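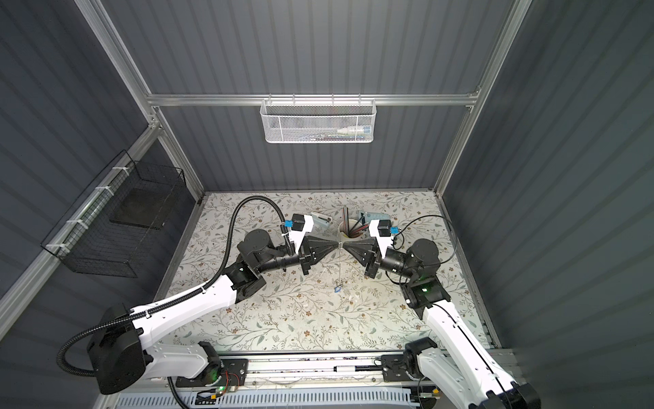
Última modificación de esta página: 17 de febrero de 2018

4. Preparar las audioguías Kavau para la visita a la cueva

Esta sección va dirigida al personal de taquilla y a los guías de la cueva de Distdale. Se da por hecho que la base de carga ya está instalada (sección 2) y que los textos narrados de la ruta histórica se han copiado desde el programa Sumeo.

Antes de empezar

La base admite 35 receptores. Si el grupo es mayor, hay que usar también la base auxiliar, que se enciende por separado. Los auriculares se guardan en el cajón de la taquilla, no en la base.

4.1 Encendido y elección de la ruta

1. Retire el receptor de la base y mantenga pulsado el botón lateral hasta que aparezca el menú de idioma.
2. Seleccione el idioma del visitante con las flechas y confirme con el botón central.
3. Elija la ruta. «Histórica» contiene los relatos de los primeros exploradores y de los mineros del salitre; «Geológica» se limita a las formaciones.
4. Conecte los auriculares y reproduzca la pista 1 para comprobar el volumen.
5. Bloquee el teclado con una pulsación doble del botón lateral.

Nota: la versión infantil de la ruta histórica está grabada solo en español e inglés. En los demás idiomas el receptor pasa a la versión general sin avisar.

4.2 Comprobación de las balizas

Las pistas se activan al pasar junto a las balizas fijadas en la barandilla. Haga el recorrido con un receptor encendido antes del primer turno.

1. Entre por la galería Scanlon y espere junto a la primera baliza a que suene la introducción.
2. Siga hasta la sala del pozo. La pista debe empezar antes de llegar a la escalera.
3. Si una baliza no responde, anote su número y marque la pista a mano en el receptor — el listado completo, con las 64 pistas, está en el anexo.

Precaución: no abra la tapa de una baliza dentro de la cueva. La condensación daña el contacto de la pila. Sustituya la baliza entera y cambie la pila en la taquilla.

Precaución: los visitantes deben quitarse un auricular en los tramos con escalones para oír las indicaciones del guía.

4.3 Recogida

1. Desbloquee el receptor y apáguelo.
2. Limpie la carcasa con un paño seco. No use alcohol en la pantalla.
3. Colóquelo en la base con los contactos hacia abajo. El piloto parpadea durante la carga y queda fijo al terminar.

Nota: entre mayo y el cierre de temporada las grabaciones se actualizan cada mes. Deje los receptores en la base toda la noche para que la copia se complete.

Si el piloto no se enciende, consulte la sección 6, «Averías de la base».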